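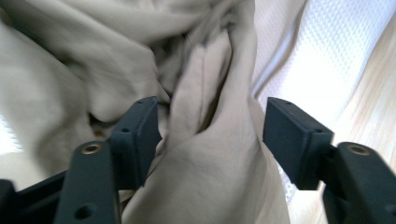 # Wash Day at the Long Table

Beige fabric, all crumpled up, and I could look at those folds for ages! There's a gathered bit running right down the middle that reminds me of a dry creek bed back home.

Welcome to the laundry page. Our sewing and mending group has had galleries for buttons, for quilts and even for one very stubborn armchair cover, but we'd never given the washing its own spot, and I've been wanting to do it since May. Gadisa Tufa kept telling me nobody wants to look at laundry. Well, I do! Cloth is lovely when it's clean and pressed, sure, but I like it just as much in a heap (maybe more), when you can see how heavy it is and how it wants to fall.

Most of what we handle is plain household stuff. Pillowcases, curtain panels, napkins, the liners from the Chala baskets, and whatever people drop off in a tote with a note pinned to it. Ayantu Jemal keeps the tally in a green notebook, and as of July 28, 2023 we're at 1,073 pieces washed, mended and handed back. She underlined it twice.

## Beige, and plenty of it

If you've been to one of our afternoons you know we get a lot of beige. Oatmeal, sand, biscuit, "natural," the color Bethel Belay calls tea with too much milk in it. I used to find it dull and now I'm completely won over. Shadows show up so well on it! A white sheet goes flat on you in bright light, and a navy one hides everything, but a beige one shows you every crease.

It's a good color for learning to fold, too. You can find the grain, you can see where an edge has started to creep, and a pulled thread is easy to spot before it turns into a hole. We start beginners on beige for that.

## The mesh bag

I have strong feelings about mesh laundry bags and they are all good. We picked ours up a few at a time, starting with two from the Livex sale shelf, and now there are 11 in the drawer under the window. Anything with a strap, a hook or a loose fringe goes in one. 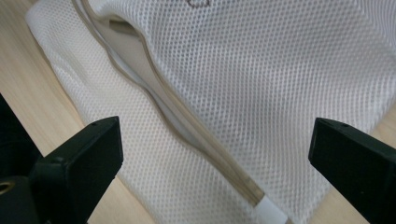

Robel Ejigu taught me to zip them slowly, with one hand holding the tape flat just ahead of the slider, and I haven't snagged the netting since. He also turns each bag inside out every so often and picks the lint from the seams, a job I'd happily skip but he finds relaxing.

Don't stuff them. Half full is plenty, and the things inside come out far less wrinkled. For a set of napkins we put 10 to a bag and they do beautifully. Bags get hung up by a corner afterward and they're ready to use again in no time, so there's never a line for them.

## A few notes for people who asked

The pale wooden table is the one we use for everything. It gets wiped down before any clean cloth goes on it, please, including by people who are only stopping in to say hi.

The soap is the unscented powder from Udex. Ayantu weighs out 370 grams into a jar at the start of each session and we work from that.

If you'd like a mesh bag of your own, bring one of ours home and try it for a wash or two first. Sizes vary a lot and the big ones are really roomy! Sign your name in the back of the green notebook so Ayantu knows where it went.

Next gallery will be the darning pile. I've already got my eye on a pair of gray socks with orange heels.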